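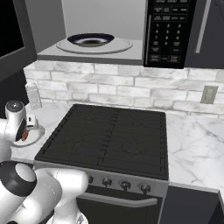 Pirkby 電子レンジ課題キット（第2版）

自宅のガレージや共同工房でアームを組んでいる方のための、台所シミュレーション環境と制御スクリプトのセットです。実物のレンジに実物の皿を突っ込む前に、まず画面の中で気の済むまで失敗してください。画面の中の皿は弁償しなくて済みます。

開発はSaltetthorpeの共同工房で、Heather MacBrayneとĽubica Murínの2名が担当しています。もともとは自作アームに夕食を温めさせる計画でした。現在も計画です。

同梱内容
・台所シーン一式（コンロ上設置型の電子レンジ、ガスレンジ、大理石の天板、レンガの壁）
・器と食材のモデル
・Femik 手先制御モジュール（ソースコード付き）
・Danko 記録ツール（関節角と手先位置をCSVで出力）
・組み立てメモ（手書きのスキャン。字はĽubicaのものなので、読めない箇所はお問い合わせください）

電子レンジについて
扉は左開きで、全開にするとアームの通り道にかなり張り出します。初版では扉を素通りできてしまい、成績だけは大変立派でした。第2版で当たり判定を入れたところ、成績は見る影もなくなりましたが、こちらが正しい数字です。操作パネルには数字キーがありますが、見た目だけで、押しても何も起こりません。ボタン操作は次の版で対応するかもしれませんし、しないかもしれません。
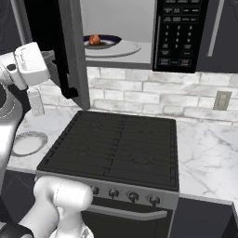

皿をターンテーブルに載せる課題では、食材が丸いほど難易度が上がります。傾けると転がるからです。器だけで練習し、慣れてから中身を載せる順番をおすすめします。Heatherは最初から中身入りで始め、公開までに3,043回の試行ログを残しました。ログは全部同梱してありますので、他人の苦労を眺めたい方はどうぞ。

動作条件
・OS：Linux（Windowsでも動いたという報告は受けていますが、再現できていません）
・GPU：推奨。なしでも動きますが、お茶を淹れて戻ってくる余裕はあります
・実機接続：任意。手首に関節が足りないアームでは、扉の奥まで届きません

実機につなぐ前に
速度上限は初期設定のまま、まず低速で動かしてください。設定ファイルの単位はラジアンです。度だと思って90と書いた方がすでに5名いらっしゃいます。うち1名は作者です。

よくあるお問い合わせ
扉が閉まりません。
　閉める課題は別ファイルです。フォルダ「close」をご覧ください。
手先が扉の角に引っかかります。
　経由点を右に寄せてください。それでも引っかかる場合は、現実でも引っかかります。
料理はできますか。
　できません。

配布とサポート
ダウンロード版のみです。初版をお持ちの方は無料で更新できます。更新版は4月に公開済みで、古い設定ファイルはそのままでは読めません。変換スクリプトはtoolsフォルダにあります。返信は工房の開いている夜に、まとめてお送りしています。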